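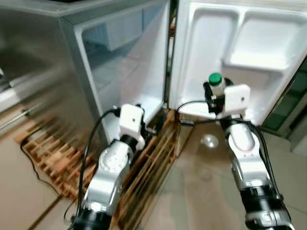

Unit 5. The Vapor-Compression Cycle in Small Appliances

Reading: Risden course packet, section 7. Problem set due 17 November 2025.

5.1 Components
A household unit moves heat from a cold space to a warmer room. The loop has a compressor, a condenser, a throttling device (usually a capillary tube) and an evaporator. In compact models with an internal freezer box, the evaporator is commonly formed around that box, and the fresh-food space is cooled by air falling from it.

5.2 Ideal cycle
State 1 to state 2: isentropic compression of saturated vapor.
State 2 to state 3: heat rejection at constant pressure.
State 3 to state 4: throttling at constant enthalpy.
State 4 to state 1: heat absorption at constant pressure.

Coefficient of performance:
COP = (h1 - h4) / (h2 - h1)

Use h4 = h3. Take property values from the Clesberg tables, with linear interpolation between rows.

5.3 Frost
Frost adds thermal resistance between the evaporator and the air. Evaporating temperature drops, suction pressure drops with it, and COP falls. Treat the layer as a plane wall of uniform thickness unless the problem states otherwise.

Problems 2 and 7 use the frost model. State all assumptions and carry units through each line.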